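Search this site
Enter keywords

July 2019

Up too early. Share boxes packed by 7, all 40, then Kelly Holroyd rang to swap her pickup day AGAIN. Said fine. Beans coming in faster than we can pick, chard bolting, lettuce done for.
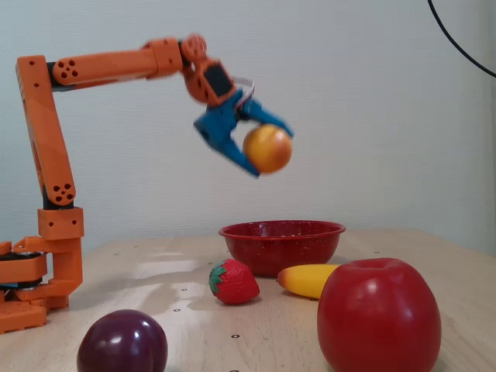

Drove over to Cilluvdale after lunch for the seed garlic — Jussara wasn't there, left a check under the mat. Forgot the twine. Irrigation line leaking in 2 places, patched one. Must email memebers re the potluck tonight or tommorow. Squash bugs on the zucchini. Bed.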